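## 4. How households talk about a repair before they ask for one

By the time we reached the second round of visits, we had come to expect that people would want to tell us about the house before they told us about the problem. Vega Rivas, who did most of the interviewing in Skulska, had set aside the first part of each visit for exactly this, and she was right to do so. A tenant who had reported a damp bedroom would begin with the winter they moved in, go on to the neighbor who used to have the key to the cellar, and arrive at the bedroom only after the second cup of coffee. We learned to be patient with these beginnings (it was seldom a hardship, as the coffee was very good), and when we came to read the transcripts we found that much of what we needed was in them.

Our question in this section is a simple one. Between the day a person first notices that something in a rented home is wrong and the day they report it to the landlord, what do they say about it, and to whom? Earlier work by two of us (Horrocks and Pinto) looked at the written requests alone, and treated the date of the request as the start of the story. The 373 requests in that collection are tidy and brief, and we remain fond of them, but they begin very late. In almost every home we visited, the problem had already been talked over at length within the family, and often across the landing too.

### 4.1 The words people settle on

What struck us most was how long it took for a problem to be given a name. In the early weeks tenants spoke of "the wall" or "that corner," and everyone in the household knew which wall and which corner was meant. Words like *damp*, *leak*, or *crack* came in later, frequently from a visitor. One grandmother in Gruddale told us that she had called it "the shadow" for most of a year – her son-in-law called it mold on his first visit, and she was a little offended on the wall's behalf. After that the family used his word, and the request that went to the housing office used it as well.
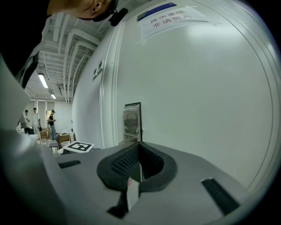 We think this matters because the first name given to a problem tends to stay with it. Once a family has settled on *leak*, they look for water, and they remember rainy days better than dry ones. Once they have settled on *crack*, they begin to watch its length. Severino Aranda, reading the same transcripts with a different purpose in mind, noted that tenants who used the word *damp* spoke more about their own habits (airing the rooms, drying laundry indoors) than those who spoke of a leak. The first word seems to invite a certain amount of self-blame, and the second sends the blame upstairs or out to the roof.

### 4.2 Who is told first

We sorted the people who heard about a problem before the landlord did into 4 groups: members of the household, relatives living elsewhere, neighbors, and people met through work or school. Neighbors were by far the most useful to the tenants themselves, as they could often say whether the same thing had happened on their side of the wall. In Plirov, where the buildings share long corridors, a single conversation by the mailboxes in July led three households to compare their ceilings, and all of them wrote to the office within the same week.

Relatives played another part. They were told early and they were told often, usually by telephone, and the advice they gave was mostly advice to wait. We had not foreseen this. Rocío Rivas has suggested that a daughter or a brother at a distance hears worry in the voice before anything else, and answers the worry – a kindness, certainly, though one that can put off a request by a good many weeks. We return to the question of delay in Section 5, where we set the interviews beside the dates kept by the housing office.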